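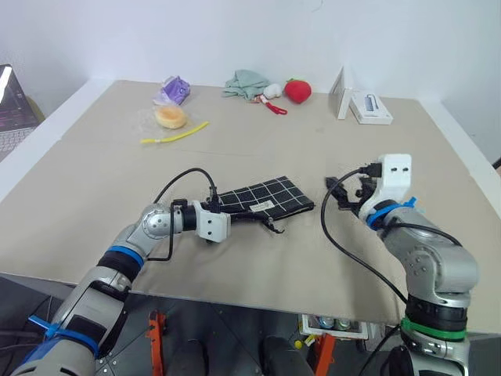
Home | News | Events | Opening hours | Contact

Pouches, plush toys and small gifts wanted for Flodside swap table

22nd November

The Flodside community room is collecting small items for its winter swap table, which opens next week in the Juhász building on the Hillinness side of the bridge.

Residents can bring in zipper pouches, pencil cases, key lanyards, soft toys, boxed gifts that were never used and packaged snacks that are still in date. Each item earns one paper token, and a token can be traded for anything else on the table.

"Small bags go first every time," said Yuzhen Guo, who runs the collection. "A plain cloth pouch with a working zipper will be gone in the first hour. Please check the zipper before you bring it."

Last winter 1329 items were handed in and roughly 700 found a new owner on the opening day. What was left over went to the Stultau school fair. Large toys, glassware and anything with a loose battery were turned away, and the same rule applies this time.

Food must be sealed in its original wrapper. Bread and buns are accepted only on the morning of the swap and are taken off the table at closing. Soft toys should be washed, and price labels can be left on or removed.

Géza Csonka, who looks after the room, said the tables would be covered again this year after scratches were found on two of them in September. He asked people to hand things in at the side door and not to leave bags on the steps overnight.

Drop-off is open from noon to 8 p.m. each day until the swap. There is room for 63 people at a time, so visitors may have a short wait on the first morning. Children can trade their own tokens but should come with an adult. Unused tokens stay valid until the table closes.

Print this page | E-mail this story

Contact | Copyright Flodside Community Room | Back to top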